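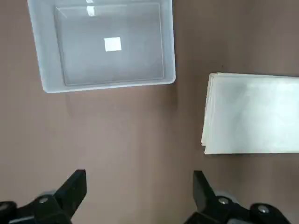
手首カメラの画。左上がトレイ、右が紙の束

協働ロボットの作業手順・基準を語るスレ　その7

1 名前：kamiokuri
社内の作業基準を作り直しています。トレイと紙を扱う卓上セルで、グリッパは黒い2本指。たたき台は次のとおりです。

・作業開始前に手首カメラで1枚撮り、基準画像と見比べる
・トレイと紙束は決めた位置に置く
・指先の点検は始業時に1回
・点検記録は365日保管

親会社のRedgateの監査で「開始条件が文書になっていない」と指摘されたのがきっかけです。足りないところがあれば教えてください。

2 名前：nejiana
「見比べる」って誰がどう見比べるの。目視で「だいたい合ってる」なら文書にする意味がない。許容ずれを数字で書くか、治具で位置を決めるか、どっちかにしないと監査でまた同じことを言われるよ。

3 名前：yodobashi_minami
画を見て最初に思ったこと。トレイの上側が画面から外れてる。基準画像としてはもうその時点で失格では。トレイ全体が入る撮影姿勢を決めるのが先。

4 名前：kamiokuri
>>3
撮影姿勢は把持アプローチの手前で止めたところです。高くすると紙の端が見づらくなるので、この高さにしました。

5 名前：yodobashi_minami
>>4
紙束も右に切れてるよね。トレイも紙も半端にしか入らない高さで、何を確認したことになるの？　把持前の画と開始条件の画は分けたほうがいい。1枚で済ませようとする基準は、たいてい両方とも中途半端になる。

6 名前：hakoiri29
そこまで厳しくしなくてもいいと思うけどな。開始条件って結局「前の残りがないか」「掴む物があるか」が分かればいいんでしょ。手順を増やすと現場は飛ばすよ。うちは点検項目を29個まで増やして、夜勤が全部まとめてチェックを入れるようになった。

7 名前：nejiana
>>6
その「前の残り」だけど、トレイの中に白い四角い紙があるじゃん。これは入っていていい物なの？　たたき台にはトレイの中身の話が一行もない。

8 名前：hakoiri29
>>7
ほんとだ。奥の壁際にも白いのがない？　紙切れか、光の反射か、自分には区別がつかない。

9 名前：yodobashi_minami
>>8
自分にも分からない。で、分からないっていうのが答えだと思う。この画で人間2人が判定できないものを、始業前の忙しい時間に目視で判定しろという手順は通らない。照明とトレイの材質から見直し。縁に白い光が乗るようなトレイの中で白い紙を探すのは無理がある。

10 名前：kamiokuri
中央の四角は位置合わせ用の紙片で、入っていて正常です。奥のほうは手元の画像でも断定できません。「トレイ内は指定の紙片のみ。判別できない物が写った場合は開始しない」を追加しようと思います。

11 名前：dokusha_b
「判別できない場合は開始しない」は書くのは簡単なんだよ。止めたあとを書いてない基準ばかりで嫌になる。止めたら誰が見に行くのか、動力は切るのか、手を入れていいのか。そこが抜けてると、担当者が動作モードのまま指の間に手を突っ込んで紙くずをつまむ。

12 名前：hakoiri29
>>11
協働ロボットなんだから接触で止まるでしょ。

13 名前：dokusha_b
>>12
それ、本気で書いてる？　「協働」は機種の名前に付いてくるお守りじゃない。リスクアセスメントは指先とワークまで含めた用途ごとにやるもの。その画の指先、先が角ばって面取りしてあるでしょ。腕が止まるかどうかと、開閉する指に手を挟むかどうかは別の話。

14 名前：hakoiri29
>>13
言い方はともかく、挟む話は分かった。接触で止まるは撤回する。ただ薄い紙を扱う把持力なら、そんなに大きくないとは思う。

15 名前：dokusha_b
>>14
「思う」じゃなくて設定値の上限を基準に書けという話。設定は誰かが変える。変えた人は基準書を開かない。

16 名前：nejiana
紙束のほうも見てくれ。左の端が揃ってないし、左下の角が下に曲がってる。「決めた位置に置く」と言っても、端がこれだとどこを位置とするんだ。掴むのが一番上の1枚ならなおさら。

17 名前：kamiokuri
>>16
柔らかい紙なので揃えても崩れます。当て板を置く案はあったのですが、指が干渉しそうで見送りました。

18 名前：nejiana
>>17
干渉「しそう」で見送ったなら、試してないのと同じ。低い当て板でいいからやってみなよ。駄目だったらその結果を基準書の備考に残す。次に作り直す人が同じところで悩まずに済む。

19 名前：bruneck_tsukai
Bruneckの簡易チェックツールを使ってる者です。基準画像との差分を出すやつ。トレイの位置ずれくらいなら拾ってくれるし、目視よりはましだと思います。

20 名前：yodobashi_minami
>>19
差分ツールは、紙の端が毎回変わるものに当てると毎回鳴る。鳴りっぱなしになって、しきい値を緩めて、最後は何も拾わなくなる。前の職場でそれを見た。使うならトレイの領域だけに絞って、紙束は別の確認にしないと。

21 名前：bruneck_tsukai
>>20
うちも紙じゃなくて樹脂部品なので、そこは確かに分かりません。領域を絞るのは賛成です。

22 名前：dokusha_b
指先の点検が始業時1回というのも根拠が見えない。ねじの頭が指の近くに出てるけど、緩み確認は点検に入ってるの？　合いマークは？　画では合いマークらしき線は見えないが。

23 名前：kamiokuri
>>22
点検は指先の欠けと汚れだけでした。合いマークは入れていません。ねじの緩み確認を追加します。頻度は始業時と、指先交換後、衝突停止後の3つの時点でどうでしょう。

24 名前：dokusha_b
>>23
それなら文句はない。交換後は締付トルクの記入欄も付けておいて。

25 名前：hakoiri29
項目が増えてきたので最初の心配に戻るけど、毎日やるものと、何かあったときだけやるものは紙を分けたほうがいい。一緒の表にすると夜勤の二の舞になる。

26 名前：nejiana
>>25
それは賛成。あと保管365日って、監査が年1回だからその数字にしたでしょ。監査が少し後ろにずれたら、ちょうど前回分が消えてるぞ。

27 名前：kamiokuri
>>26
図星です。「次回監査の完了まで」に改めます。前回の監査は12月でした。

修正案です。
・開始条件の画像は、トレイと紙束の全体が入る姿勢で別に撮る
・トレイ内は指定の紙片のみ。判別できない物があれば開始しない
・停止後に手を入れるときは、動力遮断を確認してから
・把持力の上限値を明記し、変更は承認制
・トレイの許容ずれは治具を作って数値化（期限は未定）
・当て板は試験し、結果を備考に記載
・日常点検と臨時点検は別票

28 名前：yodobashi_minami
>>27
「期限は未定」のまま発行したら永久に未定だよ。そこだけ埋めてから出して。

29 名前：kamiokuri
>>28
治具の担当と相談して、日付を入れてから回覧します。照明のほうは艶のないトレイを取り寄せて、同じ姿勢で撮り比べてみます。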